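4 min read

Hi all, a few notes before lab. I've rewritten this handout since last semester, so if a friend handed you their old copy, please recycle it! The arm unit is the part of the course people email me about the most, and I'd like to get you through the boring questions on paper so we can spend the time at the benches.

First, the gripper. You'll be working in pairs with the two-finger kind, and your first job is simply to get it open, over the work surface, and pointed where you think it's pointed. Don't pick anything up yet. I know, I know. But every group that skips ahead to grabbing things spends the next hour wondering why the log is full of junk.
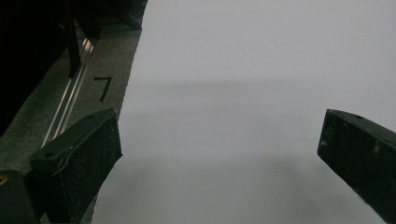 Brumstead Engineering Technology Dept. | Intro to Robotics, Unit 8

Look at how wide the gap is between those two black fingers, with nothing in it. I want you starting from an open hand like this. The fingers get dusty and speckled and that's fine, but do look at the screw holes before you run, and if a screw feels loose when you check it with the driver, tell me and don't just crank on it.

Second, landmarks. When your view is mostly pale blank surface, it's very hard to tell whether you've moved two inches or none (a plain surface gives your eye, and the tracking software, next to nothing to hold on to). A handwritten number like the 7 on the dark gray strip helps a lot, and so does a long straight edge like the metal rail. Write down which landmark you used! "Near the number" is not a note I can grade.

Third, the logging. We're using Arach for recording and Rafferty for playback, same as in the drive-base unit. Last semester's class saved 3,966 runs, and nearly 132 of those had to be thrown out for missing start notes, which made me a little sad. So, for each run:

- open the fingers all the way
- name your landmark
- start Arach, wait for the beep, then move
- stop, save, switch partners

Do 8 runs each. The write-up is one page, due in the Prirurier folder by 5 p.m. on the day after your lab. Sketches are welcome, and pencil is fine if I can read it in the scan.

Next unit we close the fingers on something. Bring a sponge.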